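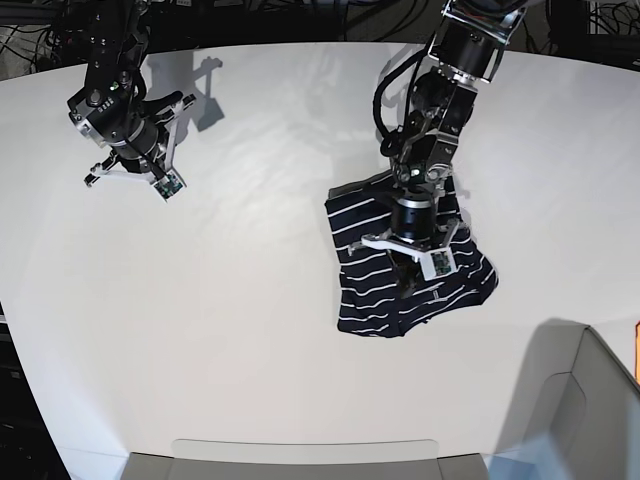

Left gripper on the stripy garment, right one waiting its turn. Cullarley, second table.

A few of you asked what I do all day now that I've moved over to the folding project, so let me have a go at explaining it over a cup of tea. Bear with me, I do ramble!

We're gathering examples. A person steers both arms through a fold from start to finish, everything gets recorded, and the learning system is later trained on the whole pile. One fold, one example. Then you scrunch the thing up and begin again.

My target is 40 good ones a shift. Yesterday I managed 20, and I was rather proud of them – Maiara says my first attempts looked like somebody wrestling a duvet.

Dark clothes are my least favourite. Navy especially, as the creases vanish on you and you end up hunting for the hem. Stripes are a great help there, they bend wherever the cloth does, so you can see what you've got hold of.

The bit I love is that we keep the slightly clumsy ones too. If I pinch the wrong layer, let go and try again, that stays in (with a note), so the system gets to see how a muddle is put right. Tibor argued for that back in October and I'm so glad he won.

What we do throw out is anything where I stopped halfway to scratch my nose. There have been 3 of those this week, sorry Judit, I know you're the one who has to go through them.

Towels next, then socks. If anyone has a trick for picking up just one layer of a thin cotton T-shirt, please do tell me, I'm all ears and I've got a whole basket of them to get through.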